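Laritz Perforated Basket, Pink

Bimmont Home Goods > Storage > Baskets and Trays

Item 45-L
Shipping: leaves our store in 2 working days
Color: pink, with a salmon tone
Shape: rectangular, open top
Material: plastic

The Laritz basket is for small things which have no place of their own. In many homes these things stay on the table, and every time before eating somebody must carry them away one by one. With a basket you carry them all at once, and after the meal you bring them back.

The walls are perforated, and the floor inside is smooth. We like the smooth floor very much. A basket with open floor is nice for fruit, but a pen or a cotton stick goes through it, and then you find it on the carpet. In this one, small items stay inside. Crumbs also stay inside, so please turn it over the sink from time to time.

On the short side there is a gray handle insert with a dotted texture. It gives a better hold for the fingers.

Where our customers use it

Bathroom shelf: tubes, combs, cotton pads.
Kitchen or dining table: napkins, tea bags, the small spoons.
Desk: pens, chargers, letters waiting for an answer.

It is also good on a table that you use for two purposes. In the morning you drink coffee there, later you do your face cream or your paperwork. Put the basket to the back and the tray to the front, and both fit without disturbing each other. 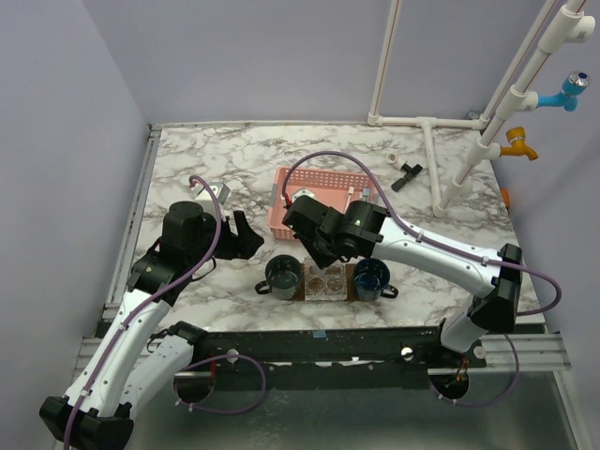 The Laritz basket on a marble-patterned tabletop.

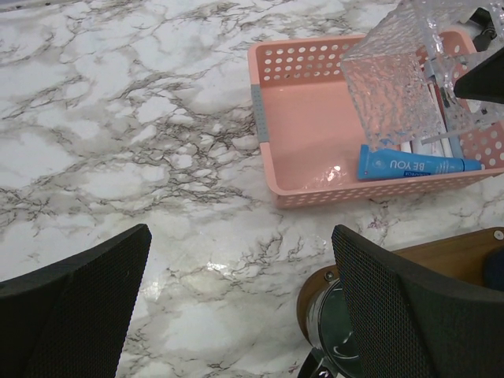 Yuzhen Mao wrote to us on Feb 5, 2019 that she bought one for the bathroom and one for the kitchen, and the kitchen one is more useful to her, as she keeps all the tea in it and takes it to the table when guests come. She would like a lid, because her kitchen is dusty in summer. She also asked if two baskets can be stacked when they are full. We answered her that they should not be stacked full, the upper one will press on the contents of the lower one. Empty baskets can be put one in the other for keeping. A lid is planned for April, in the same pink, and will be sold separately.

Care

Wash by hand with warm water and a little dish soap. For the holes, an old toothbrush works best. Let it dry upside down on a towel. Do not put it in the dishwasher, and do not leave it next to the stove or on a heater.

If cream or toothpaste has dried on the floor of the basket, leave warm water in a cloth on this place for 9 minutes and then wipe. Please do not scratch with a knife.

Ordering

The basket is sold by piece. The tray, mugs and clear dish are not included. For orders over 66 pieces, please write to us first so that we can check the stock. If your basket arrives with a crack, keep the box and send us a photo, and we will send a new one.

Related items: Poduval drawer divider, Clurkia serving tray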